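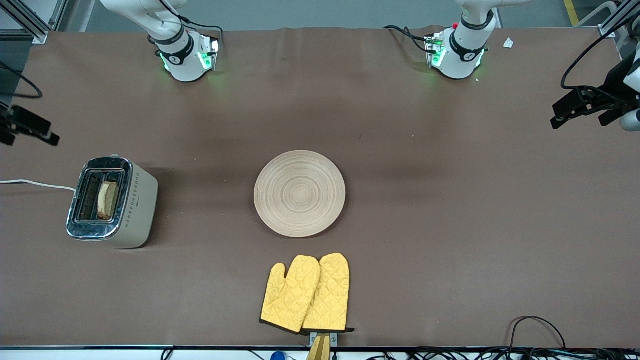 I'd been awake since five and had only had half a banana when I got to the diner in Drastbridge, so please forgive me if this whole interview is about breakfast. It was always going to be, really. The woman I came to see has cooked there for eight years and she makes the best eggs I've ever had (sorry, Mom).

She wouldn't sit down. She talked to me over her shoulder the whole time, flipping things.

"Everybody cooks eggs too hot," she said. "They want it done, so they crank it up. Then they come in here and ask me what my secret is. It's low heat! It's butter!"

I asked how many she gets through on a busy morning and she laughed at me. "Some 300? I quit looking. My wrist knows."

She grew up out in Cisternas, where her grandmother fed four kids before school, every day, on one burner. Oatmeal mostly, with a spoon of jam if you'd behaved. "I never behaved," she said, "but I got the jam."

Then we got onto toast and wow, she has opinions. She butters it right out of the toaster, all the way to the corners, and she can't stand a cold plate. Cereal she's fine with, which surprised me! "I eat cereal at home. Standing up, over the sink. You think I want to cook when I get home?"

What about people who skip breakfast altogether? She turned around for that one. "My husband skips it. Then at ten he's eating crackers in the truck. Just have the egg."

She let me try the scramble with chives, and I ate it so fast I forgot to take notes, so I can't tell you much except that I ordered a second one. Two plates, plus coffee, and she still sent me off with a biscuit in a napkin. I ate it in the parking lot.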